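# Hand trials: your questions

Last updated September 18, 2024

**Which hands are you comparing?**

Two: the Stakora five-finger and the simpler Farko. Both go on the same arm with the same controller, and we swap them at the wrist (four bolts and one connector, lovely!).

**What does a trial look like?**

Each hand gets 200 goes at each job, and the jobs are dull household ones: bins, door handles, small boxes. I love the bin one. A rim is thin and slippery and it shows up a weak thumb faster than anything else we've tried.

**Why test on a full humanoid and not a bench arm?**

We do both! But a standing robot sways a little, and the grip has to cope with that. With one arm down at a bin and the other up at shoulder height, the balance controller is working too, and those runs are the ones I look forward to. 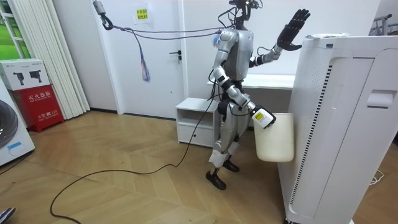

*Photo: Hugo Cifuentes / Trikovthorpe hand trials*

**Does the rope hold it up?**

No, we leave it slack for scored runs. It's there for falls.

**Is the cable a nuisance?**

A bit. It drags on turns, so we keep walks under 4 metres.

**Can I have the data?**

Yes please, take it! Over 800 runs are up already, with the Bozkurt wrist camera footage to follow in November.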